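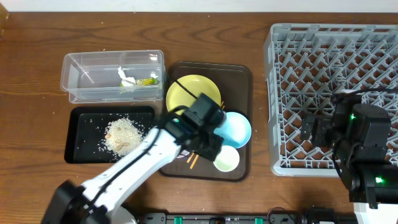
밥풀은 굳기 전에 바로 닦아야지 물에 불리는 건 게으른 사람이나 하는 방법 아니냐는 답글이 달렸다. 지난번에 올린 상 치우기 글 밑에 달린 것이다. 답이 길어져서 따로 쓴다.

바로 닦는 게 맞을 때도 있다. 다만 갓 지은 밥은 바로 닦으면 행주에 눌려서 퍼진다. 나무 식탁에서는 결을 따라 들어간다. 한번 들어가면 손톱으로도 잘 안 나온다.

그래서 나는 식탁 위의 밥알은 닦지 않고 먼저 줍는다. 마른 키친타월을 두 번 접어서 그 모서리로 민다. 미는 방향은 나뭇결 방향. 가로질러 밀면 밥알이 으깨진다.

줍고 나서 젖은 행주로 한 번, 마른행주로 한 번. 세제는 안 쓴다. 우리 식탁은 오일 마감이라 세제를 쓰면 그 자리만 허옇게 뜬다. 작년에 한 번 해보고 사포질까지 했다.

검은 쟁반은 순서가 다르다. 밥 무더기부터 주걱으로 덜어내고, 흩어진 밥알은 쟁반째 기울여서 한쪽 구석으로 모은다. 잘 안 모이면 그때 물을 조금 붓는다.

검은색이라 밥알이 남았는지는 금방 보인다. 이건 편하다. 대신 물 얼룩도 금방 보인다. 헹구고 세워만 두면 다음 날 하얀 자국이 남아서 결국 다시 닦게 된다.

남은 밥은 버릴지 말지 그 자리에서 정한다. 다른 반찬이 섞였으면 우리 집은 대체로 버린다. 따로 골라내는 데 드는 시간이 아깝다. 맨밥이면 한 끼씩 나눠서 얼린다.

투명한 통은 뚜껑 없이 쓰는 날이 많다. 상을 치울 때는 쓰레기를 임시로 담아두는 통이 된다. 휴지 뭉치나 부스러기가 여기저기 있으면 행주질을 할 수가 없다. 일단 한 통에 몰아넣고 통째로 들고 가서 비운다.

비우기 전에 물부터 붓지 말 것. 휴지가 풀어져서 벽에 달라붙는다. 마른 상태로 털고, 바닥에 남은 가루는 솔로 쓸어내고, 물은 그다음이다.

투명 플라스틱에 수세미 거친 면을 쓰면 안 된다는 것도 적어둔다. 전에 Zosard 통을 그렇게 닦아서 한 달 만에 뿌옇게 만들었다. 값이 3,311원이라 크게 아깝지는 않았는데 같은 크기를 다시 구하는 게 일이었다.

이제 그릇. 갈색 쟁반에 노란 접시, 하늘색 그릇, 안쪽이 연두색인 작은 흰 접시를 올려두고 쓴다. 색이 다 달라서 세트냐고 묻는 사람은 없다. 세트가 아니다.

노란 접시가 제일 커서 기름기 있는 반찬은 여기로 간다. 그래서 설거지는 맨 마지막이다. 작은 것부터 씻고 큰 것으로 간다. 수세미에 기름이 묻는 시점을 늦추려는 것이다.

작은 접시는 간장이나 식초를 담는 데 쓴다. 간장은 오래 두면 테두리에 선이 생긴다. 먹고 나서 물만 한 번 돌려놔도 선이 안 생긴다. 나는 이걸 자주 까먹는다.

젓가락은 쟁반에 그대로 굴러다니게 두면 꼭 한 짝이 접시 뒤로 들어간다. 치울 때 젓가락부터 모아서 짝을 맞춘다. 마지막에 찾으면 음식물 쓰레기 속에서 찾는다. 경험담이다.

나무젓가락은 담가두지 않는다. 씻고, 닦고, 끝이 위로 가게 세운다. 밥풀이 붙어 있으면 엄지와 검지로 잡고 물속에서 비튼다. 수세미보다 이게 빠르다.

하늘색 그릇은 깊이가 있어서 엎어두면 안쪽에 김이 찬다. 건조대에 비스듬히 기대는 게 낫다. 굽에 고인 물은 손가락으로 한 번 훑어준다.

건조대는 회색 플라스틱이고 바닥이 사선으로 엇갈린 격자다. 살 때는 모양만 보고 샀는데 써보니 장단점이 있다. 납작한 접시는 기대기 좋고, 젓가락처럼 가는 건 틈으로 빠진다.

틈 사이로 식탁이 그대로 보인다. 물이 떨어지면 식탁으로 바로 간다는 뜻이기도 하다. 씻은 그릇을 올릴 거면 밑에 마른 수건을 한 장 깐다. 나무 식탁 쓰는 집은 이거 빼먹지 말 것.

건조대 격자는 생각보다 더러워진다. 교차하는 부분에 때가 낀다. 칫솔에 베이킹소다를 묻혀서 문지르고 10분 두었다가 헹군다. 한 달에 한 번이면 충분하다고 생각한다.

쟁반째로 옮기느냐 하나씩 옮기느냐도 물어보셨는데, 우리는 쟁반째 옮긴다. 단 큰 접시가 한쪽으로 쏠려 있으면 무게가 기운다. 들기 전에 큰 접시를 가운데로 한 번 민다.

모서리가 둥근 쟁반은 구석에 밥알이 덜 낀다. 전에 쓰던 Onishi 쟁반은 각진 모서리라 이쑤시개로 파냈다. 그거 말고는 좋은 쟁반이었다. 지금은 화분 받침이다.

정리하다가 자꾸 순서가 꼬여서 종이에 적어 냉장고에 붙여뒀다. 젓가락, 쓰레기 모으기, 남은 밥, 작은 그릇, 큰 접시, 검은 쟁반, 갈색 쟁반, 식탁, 바닥. 이렇게 9단계다.

바닥이 마지막인 이유는 식탁을 쓸 때 밥알이 떨어져서다. 바닥을 먼저 닦으면 두 번 닦는다. 양말로 밟으면 더 일이 커진다.

행주는 Kurnov 면 행주를 쓴다. 5월에 묶음으로 샀고 아직 남았다. 얇아서 빨리 마르는데 얇은 만큼 물은 적게 먹는다. 국을 쏟은 날에는 도움이 안 된다.

처음 답글로 돌아가서, 불리는 게 게으른 방법이라는 말에는 반만 동의한다. 물을 붓고 잊어버리면 게으른 거다. 붓고 나서 다른 그릇을 씻는 동안만 두면 그냥 순서다.

그리고 뜨거운 물보다 미지근한 물이 낫다. 뜨거운 물을 부으면 밥이 풀처럼 된다는 느낌을 받았다. 제대로 비교해본 건 아니고 우리 집 싱크대에서의 느낌이다.

수챗구멍 망은 꼭 끼우고 할 것. 밥알은 불면 커진다. 지난겨울에 배관이 막혀서 Drondmont 상가 철물점까지 뚫는 도구를 사러 갔다 왔다.

건조대 어디 거냐는 질문이 또 왔다. 상표 스티커를 떼어버려서 모른다. 찾으면 이 밑에 이어서 달겠다.

참고로 식탁에 오일 먹이는 법은 이 글에 안 넣었다. 그건 따로 길게 써야 한다. 오늘은 행주 삶으러 간다.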